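Filed under: Kitchen & Shop Tips / Cleaning / New Gadgets

Can a Machine Do Your Chores Yet? A Chore-by-Chore Guide

14 comments | 484 shares

Every few months a new video makes the rounds of a robot folding towels or loading a dishwasher, and readers write in asking whether they should hold off on buying a new vacuum or hiring help. The short version is that a few chores can be handed over now, several can be handed over in part, and most are still yours. The notes below go by chore, with tips on setting up the house or shop so that whatever machine you have can do its share.

Floors

Floors are the one job I would call settled. A robot vacuum will keep a mostly open room clean if you run it daily, and daily matters more than suction. Ours goes at 11 in the morning when the kitchen is empty.

Pick up cords, socks and rug fringe before it starts. If you have dining chairs with thin metal feet that run along the floor, turn them upside down on the table, or the vacuum will climb the feet and hang there. Empty the bin after each run even when it looks half full. Hair wound on the brush comes off fastest with a seam ripper.

Mopping is another matter. The combination models wipe up dust and footprints. They don't scrub, and dried sauce by the stove will still be there on the third pass. Wet the spot by hand first and let it sit.

Dishes

The dishwasher has been doing its half of the job for decades. Loading and unloading it is the half everyone wants gone, and that means picking up one thing after another, each a different shape, and setting it down the right way up.

I put the question to a reader in Quintero who builds fixtures for a living. The answer was that a cup is a fair test. It is light and slides when you bump it. If it is on its side it rolls, and the place you would like to grab it may be facing the table. Two stiff fingers can hold a rim well enough, but they have to come in from the right direction, and then the cup has to be turned before it goes on a rack or a shelf.

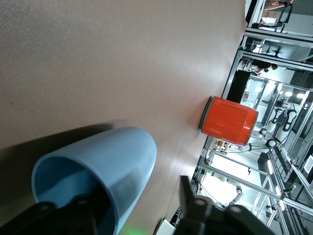
Glass raises the stakes. A plastic cup can be dropped all day long and the only cost is time. With a wine glass the grip has to be firm enough to lift and soft enough not to crack it, and I would not trust mine to any machine sold for the home at present.

If you want to make the job easier for a machine later, or for a child now, these help:

Store cups on open shelves between knee and shoulder height.
Keep one kind of everyday cup. Matching sizes stack and need no sorting.
Use a tray for anything that rolls.
Choose solid colors over clear. Clear glass and plastic are hard for cameras to pick out.

Laundry

Washing and drying are done by machine. Sorting, folding and putting away are not. Folding robots do exist – the ones I have read about are slow, and they like to be handed one flat item at a time. A plain towel is within reach. A fitted sheet is not.

For now, cut down on folding. Socks of one color can go straight into a drawer. Shirts on hangers come off the line and go into the closet with no stop in between.

Windows and gutters

Window robots work on large flat panes and do a fair job if you change the pad often. Always clip the safety line. On small divided panes you will spend longer moving the thing than you would with a squeegee. Gutter robots handle dry leaves and stall in wet muck.

In the shop

Small shops ask about this more than households do, and the answer is better for them, as long as the work repeats. A cabinet shop in Rultirwood wrote that it has an arm feeding blanks to a drill press, 300 to a tray, and the arm does it all day. The same shop tried having it clear the bench on Wednesday afternoons and gave up. Offcuts, clamps and pencils never lie the same way twice.

Before you price an arm for the shop, fix the position of the parts. A plywood jig with a stop block does more for you than a better camera. Keep the work surface one dull color, since shine and shadow both cause missed picks. Leave clear space on all sides, and put the stop button where you can reach it from where you usually stand.

What to spend

The last quote I saw for a small used arm was $1,903 before the gripper, and the gripper is where the useful work happens. For the home I would put the money into a good floor robot and a quiet dishwasher and wait on the rest.

Tags: chores, robot vacuum, dishwashing, small shop, Pretidby Home Notes

Share this tip | Save | Print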